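Leave the Ceiling Alone: A Case for Exposed Services in Shared Workrooms

Published 2018-08-11

The refurbishment of older industrial floors into shared workrooms has become routine practice, and with it a routine argument: whether the services overhead should be concealed behind a suspended tile ceiling. It is the position of this essay that they should not. A workroom is altered far more often than an office, and its ceiling ought to be treated as part of the equipment.

Lakon, which manages the Clastetberg premises, put the question to its tenants in February. The majority favoured tiles, principally on grounds of appearance and noise. Those concerns deserve a fair hearing. The proposal nevertheless passed too quickly over what a tiled ceiling takes away: height, access, and the ability to see where a pipe or conduit goes before anyone fixes something beneath it.

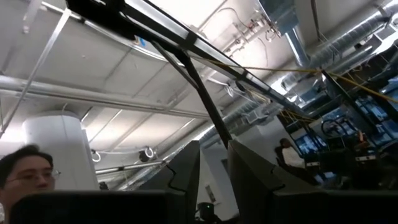

Access is the strongest of these considerations. Where boxes and conduits hang in the open, an electrician can trace a circuit from the floor and reach it with a ladder. Behind tiles, the same task begins with guesswork and usually ends with a stack of marked panels against the wall. Plarkent, in its estimate for the tiled option, allowed for 2 access hatches per bay and a clearance of 300 mm above the grid. Neither figure appears generous for a room in which benches are moved every season.

Height is harder to price. A high white ceiling spreads light well and makes a crowded floor tolerable. Lowering it would bring the fittings closer to the bench tops, many of which have a smooth finish, and glare is already a fair complaint among people who work at them all day. The remedy lies in the choice of bench surface and in the placement of the lights – matters that a new ceiling would do nothing to settle.

On noise, the tenants are correct. Hard surfaces and open ductwork make for a lively room. Rantala has offered acoustic baffles, hung in rows between the existing services, at a lower cost than the full grid. These can be taken down by 2 people and put back after the work is done. Soft furnishings at floor level would also help, and are too often dismissed as unserious in a place of work. 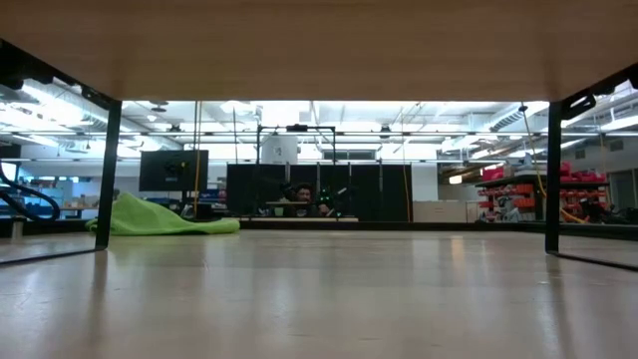 What should be adopted instead

The management should set aside the tiled scheme and adopt a modest standard for the open ceiling. Pipes and ducts should be labelled at intervals of 1000 mm. Redundant wiring should be removed at each change of tenancy, and the beams repainted every 4 years in the same white. Baffles should be trialled in a single bay before any larger order is placed.

Appearance will remain a matter of taste. Some tenants will continue to find the ducts untidy, and a standard of upkeep would answer part of that objection. The money saved on the grid could then be directed to the benches, where the need for new edging and better task lighting has been recorded in successive inspections.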